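**報道関係各位**

# 商店街の卓球サロン「Nunik（ヌニック）」、6月に再オープンいたします

株式会社Herkura（ヘルクラ）は、改装のためお休みをいただいておりました卓球サロン「Nunik」を、6月に再びオープンいたします。長らくお待たせしてしまった常連のみなさま、工事の音を我慢してくださったご近所のみなさま、そして「まだ開かないの」とシャッター越しに何度も声をかけてくださったみなさまに、まずは心よりお礼を申し上げます。

Nunikは、競技としての卓球をきわめる場所というよりも、買い物の帰りや学校の帰りにふらりと立ち寄って、知らない人とも何となくラリーが始まってしまうような、そんなお店として続いてまいりました。大会で勝つためのコーチもおりませんし、立派な観客席もございません。それでも昨年は、のべ1,832人のお客さまが受付の帳面にお名前を書いてくださいました（ひらがなで大きくお名前だけ、という小さなお客さまも大勢いらっしゃいます）。
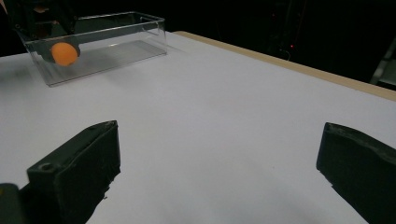

今回の改装でいちばん時間をかけたのは、床です。これまでの床は冬になると足もとがたいへん冷え、ご年配のお客さまから「膝にこたえる」というお声をいただいておりました。下地からすべてやり直し、少し弾力のある床材に張り替えましたので、一日立っているスタッフの私どもも、試しに歩いてみては「これはいいねえ」と言い合っております。あわせて照明も見直し、球を見上げたときにまぶしくならないよう、器具の角度をひとつずつ調整いたしました。

店内の奥には、畳の小上がりを新しく設けました。卓球はしないけれど家族についてきた、という方が案外多いのです。編み物をなさる方、宿題を広げるお子さん、どなたでもお使いください。お茶は無料です。コーヒーは隣の喫茶店Posetti（ポゼッティ）さんがポットで届けてくださることになり、一杯200円でお楽しみいただけます。深煎りで少し濃いめですので、牛乳もご用意いたします。

## 店長よりひとこと

店長のノエミ・マルシャンは、開店のときからずっとお店を見てまいりました。再オープンにあたり、次のように申しております。

「お休みのあいだも、駅前でお客さまにばったり会うたびに、ラケットを振る手ぶりをされるんです。お言葉よりも先に手が動いていて、それがもう嬉しくて。新しいお店でも、上手な方と今日はじめて握った方が同じ台で笑っている、あの夕方の時間を大事にしたいと思っています。ぜひ手ぶらでいらしてください。ラケットも靴もお貸しします」 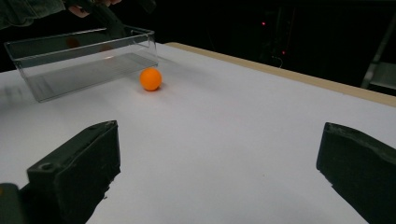
文　Genji Katayama

私ごとで恐縮ですが、広報を担当しております私も、もともとはNunikの客でした。引っ越してきたばかりで知り合いもなく、雨宿りのつもりで入ったところ、受付にいらしたお客さまに「一人足りないから」と言われ、そのままダブルスに入れられてしまったのです。サーブはことごとくネットにかかりましたが、帰り道はずいぶん明るい気持ちだったのを覚えています。こうしてお知らせの文章を書いておりますと、どうしてもあの日のことが頭に浮かび、つい筆が長くなってしまいます。どうかご容赦ください。

さて、再オープンに合わせ、新しい教室を2つ始めます。

**はじめてのラリー教室**
ラケットの握り方から、相手とゆっくり打ち合うところまでを楽しむ教室です。講師はドゥーガル・ガスリーが務めます。学生時代から卓球を続け、長く子どもたちに教えてきた人で、とにかくよく褒めます。大人の方も遠慮なくお申し込みください。定員は各回20人です。

**午前のゆったり卓球**
午前10時から、お体に無理のない範囲で球を打つ会です。椅子に座ったままの参加もできます。準備体操はフランシーヌ・ラシャンスが担当し、懐かしい歌に合わせて肩と手首をほぐします。こちらは予約なしで、途中からいらしても、途中でお帰りになってもかまいません。

両教室とも、参加費は通常のご利用料金に含まれます。動きやすい服装と飲み物をお持ちください。
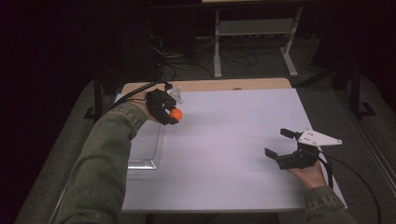 *白いテーブルとオレンジ色のボール*

## 古いラケットをお持ちください

押し入れの奥に、もう何年も使っていないラケットが眠っていませんか。Nunikでは再オープン後、ラケットのラバー張り替えの相談コーナーを設けます。ラバーがすっかり硬くなったものでも、木の部分がしっかりしていれば、まだまだ使えることが多いものです。担当のジョゼ・フェールが一本ずつ拝見し、直せるものは直し、難しいものは正直にそうお伝えいたします。お父さまの形見のラケットを持ち込まれた方もいらっしゃいました。打つ予定はなくても、手入れの仕方だけ聞きたいというご相談も歓迎です。

ご家庭で使わなくなったラケットのご寄付もお受けしております。手入れをしたうえで、貸し出し用として大切に使わせていただきます。球のご寄付は、へこみや割れのないものに限らせていただきますので、お持ちになる前に軽くご確認いただけますと助かります。

## ご利用について

- 営業は午前10時から午後9時まで
- 小学生以下のお子さまは、午後6時以降は保護者の方とご一緒にお願いいたします
- 専用の駐車場はございません。自転車は店の裏手にとめていただけます
- 入口の段差をなくしましたので、車椅子やベビーカーのままお入りいただけます

再オープンの初日は、午前中に商店街のみなさまと小さなお披露目の会を開き、午後からはどなたでもお入りいただけます。取材をご希望の報道関係の方は、お手数ですが事前にHerkura広報担当のカタヤマまでご一報ください。店内での撮影は、写り込むお客さまへのお声がけをお願いしておりますが、当日は私もおりますので、一緒にご案内いたします。よろしければ一球、打っていってください。お待ちしております。

**本件に関するお問い合わせ**
株式会社Herkura　広報担当　Genji Katayama
（Nunik店頭でも承ります）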